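In defence of the marked table

When I moved to Lornby, the first thing I bought was a white table. I chose white because it looked clean in the shop. My neighbour Renu Upadhyay told me I would regret it in 6 months. She was wrong about the regret, but right about the marks.

A white table keeps a record. Every dark scratch and small dash stays there in the open, and guests look at it before they look at you. A brown table has the same life and hides it. Many people I know have therefore covered their white tables with a cloth, and then they must wash the cloth, fold the cloth and find a place for it. I think this is the wrong answer. A surface for work should be allowed to look worked on.

I fold all our clothes on mine. My husband prefers the bed, and so does Åsmund Wikström, who once argued with me about it for a whole evening. A bed is soft, so the sleeves sink and the folds are never straight. On a hard table you can press with the flat of the hand and push the air out. The basket can stand in a far corner, near enough to reach but out of the way of your elbows.
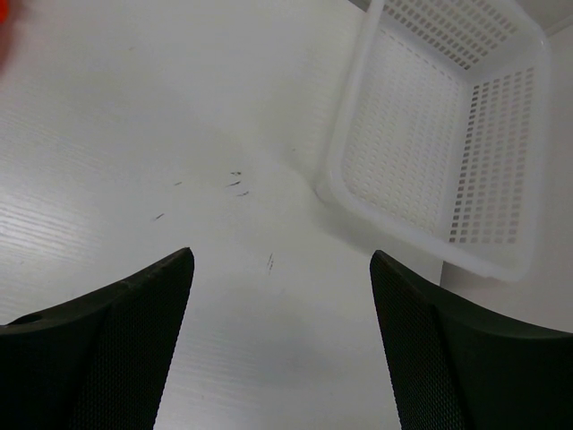
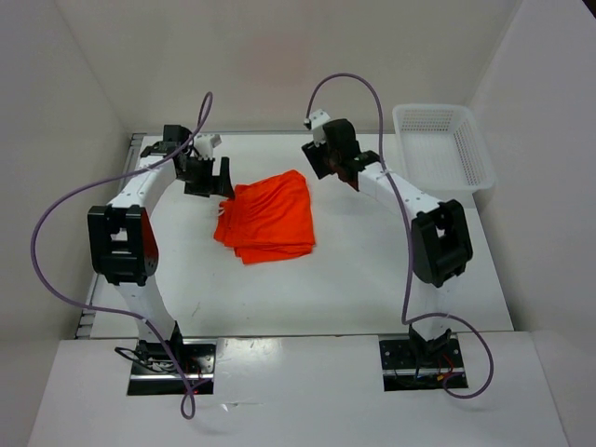

I am also against the idea that folding must be perfect. Renu's mother, Rajkumari Upadhyay, folds so exactly that her cupboard looks like a shop, and I admire it. But a garment with a drawstring will never lie like a sheet of paper. It gathers, one layer comes out further than the other, and still it is folded enough to be put away. I used to open such things and begin again. Now I leave them, and my evenings are longer.

As for the marks, I do try a damp cloth first. What stays after that, I let stay. Last April I was offered a new tabletop at a good price, and I said no, because in a few weeks it would have had marks of its own.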